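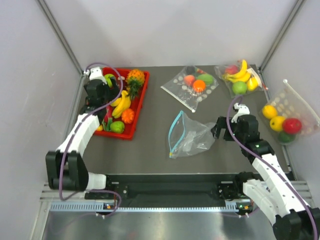 Retail Produce Handling, Unit 4
Packing Mixed Fruit in Clear Bags

Students should read this handout before the Tuesday practical. It covers the selection, bagging and checking of mixed fruit orders as practiced at the training counter. Display fruit is used for all practicals; the procedure is the same as for fresh stock.

1. Selecting the fruit

An order sheet lists the fruit by kind and by number. Select from the tray in the order shown on the sheet and return any item taken by mistake to the tray before continuing. Fruits of different sizes may go into the same bag provided that it can still be laid down without spilling.

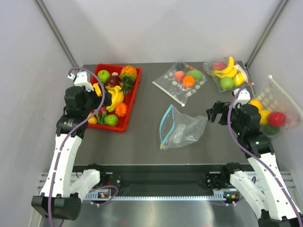 2. Bagging

Open the bag fully before placing any fruit in it. A bag that is only partly open tends to fold inward. Finished bags are kept toward the back of the table, as with the one holding bananas, a lemon and two apples, and the next bag is laid out in the center. The Pondden order form allows one bunch of bananas per bag. Place the bunch first and fit the round fruit beside it.
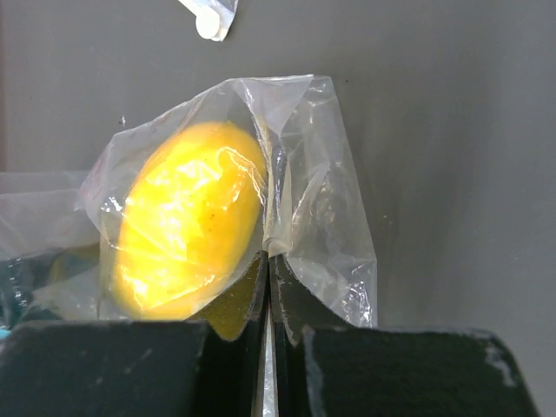
Prerkell Vocational Center, Department of Food Retail

3. Handling the bag

Thin film creases easily. Grip the film above the fruit and lift steadily. Do not carry a bag by one corner. If a bag tears, transfer the contents to a new one and record the loss on the supply sheet. Bags are supplied by Likier in boxes of 1000, and each bench receives 22 per session.

4. Checking the order

Compare each bag with the sheet from the outside, turning it where one fruit hides another. Pay particular attention to fruits of similar color. 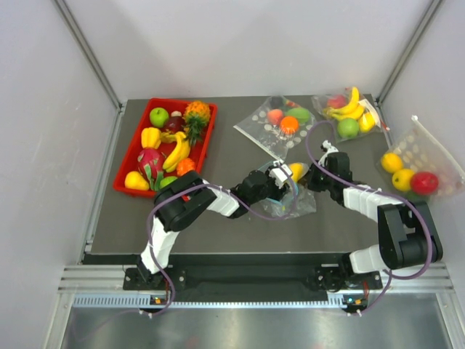
A bag that does not match its sheet is to be opened and corrected by the student who packed it. The corrected bag is then checked a second time by a bench partner, and both sets of initials are entered in the Edet log.

Reading for next session: Unit 4, section 2, on labels and weights.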